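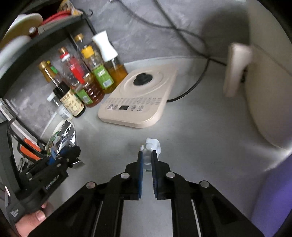 How to clear a kitchen worktop and keep it clear

Set aside 13 minutes. Start at the end furthest from the sink and work towards it, so crumbs only get moved once.

1. Pick up anything small first. Packets, lids, boxes and odd bits of plastic all go on a tray. Don't sort them yet.

2. Empty the tray at the table. Make four piles: bin, recycling, cupboard, another room. Check small boxes before you throw them out — instructions and spare parts tend to hide in them.
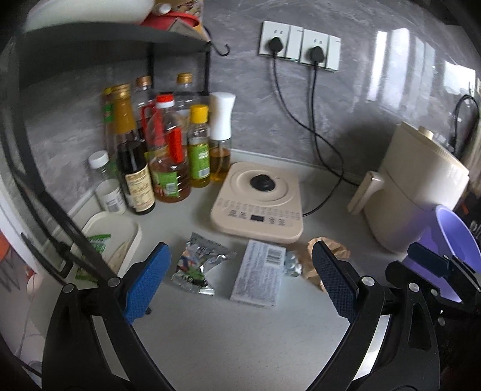 3. Foil snack packets go in the general bin unless your council says otherwise. Flat card boxes can be recycled once any plastic lining is out.

4. Wipe the worktop with warm water and a drop of washing-up liquid, then dry it with a clean cloth. Avoid scouring pads, as they dull a smooth finish.

5. Put back only what you use every day. For most people that means the kettle, the toaster and one jar of utensils.

Repeat each evening before bed. After the first go it should take 4 minutes.

Shih-chieh Tang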